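Wednesday, 6.40 am

Bore pump pressure at cut-in 210 kPa, cut-out 340. Differential is wider than I set it in October, so either the switch has drifted or the tank precharge has dropped. Suspect the precharge. The pump started 8 times between dinner and lights out last night with only the kitchen tap and one toilet in use.

Meter reading at the bore head 3086 kL. Wrote it on the inside of the shed door under the others.

Isolated the pump at the board, opened the garden tap and let the line drain down until the gauge sat on zero. Put the tyre gauge on the Schrader valve. 90 kPa. It should be 190, a little under cut-in. No water came out of the valve when I pressed the pin, so the bladder is probably intact and the air has simply gone over the years. Brought it up with the compressor in the ute, which took longer than expected as the hose fitting leaks at the crimp. Stopped at 190, waited, checked again, 190. Soapy water on the valve core showed a slow bubble. Replaced the core with one out of the bike tin and the bubble stopped.

Restarted at 8.15. The pump now runs for a decent stretch and rests for a decent stretch. Will check the precharge again in a fortnight. If it has fallen I will have to price a new tank, and the Leteck one is the only one that fits the existing bracket without drilling.

Rang Arūnas Avotiņš about the iron. He has the same aquifer two properties over and his water went orange in the same month as ours. His view is that the water table has dropped far enough to expose a band of ironstone, and that the air getting in does the rest. My view is that the screen is fouled with iron bacteria. The two are not exclusive. He aerates into a header tank and lets it settle before it goes near the house. I would need somewhere to put the header tank, and the stand would have to hold a tonne of water at least three metres up. The old stand will not do it. Two of the cross braces are rusted through at the bolt holes. 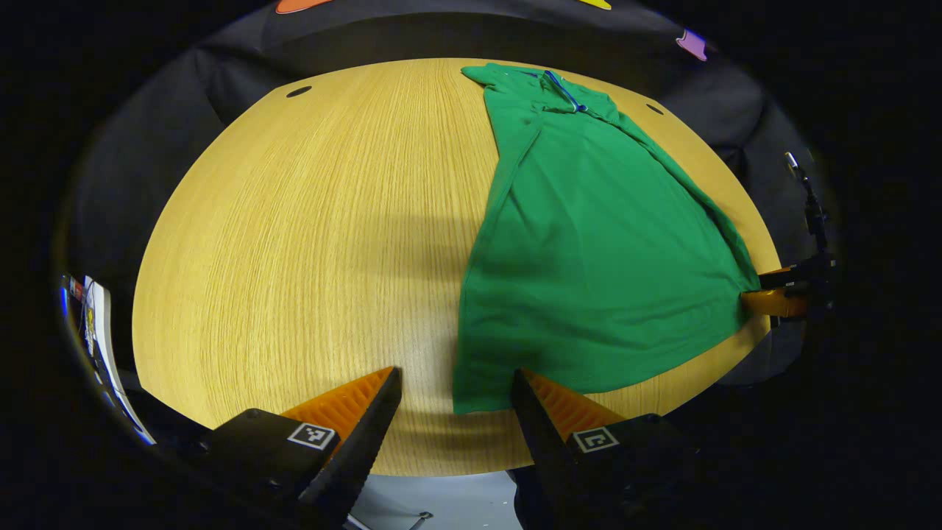

Arūnas also uses a backwashing filter, a Feler, with manganese media. He backwashes every third night at two in the morning and says the flow rate matters more than the duration. If the flow is too low the bed never lifts and the iron sets like cement. Our pump delivers 38 litres a minute at the head on a good day, and the filter he has wants 45. So it is a smaller filter or a bigger pump, and the bigger pump means new cable down the bore.

Did the bucket test again after lunch. Filled a white bucket straight from the bore head and left it in the shade of the tank. Clear at the start. Faint yellow after 20 minutes. Definite orange tint by the hour, with fine sediment on the bottom by half past three. That is dissolved iron coming out as it meets the air, and it supports the aeration approach. There was also a thin film on the surface that broke into plates when I touched it with a stick – oil would have closed up again. That supports the bacteria. Took a sample in one of the lab's bottles, filled to the brim with no air gap, and put it in the beer fridge with a label on it.

Ieva Tamošiūnaitė at the lab says results take 5 working days once they have it. Asked for total iron, dissolved iron, manganese, pH and hardness. Left off the bacteria count as it doubles the price and I would shock-chlorinate either way.

Worked out the chlorine dose in the meantime. Casing is 150 mm internal, standing water column 31 m, so 548 litres in the hole. I want 200 mg/L, which comes to 110 grams of available chlorine, or a bit under a litre of the 12.5 per cent pool stuff. Call it a litre. It has to be bypassed around the house, recirculated down the casing for an hour, left overnight, then pumped to the back paddock and kept well away from the septic. Need to borrow a second hose from Maarja.

Pressure at 9 pm: cut-in 210, cut-out 340, 2 starts since dinner.

To do: valve cap for the tank. Drop sample at the lab. Hose. Ask Arūnas what he paid for the media.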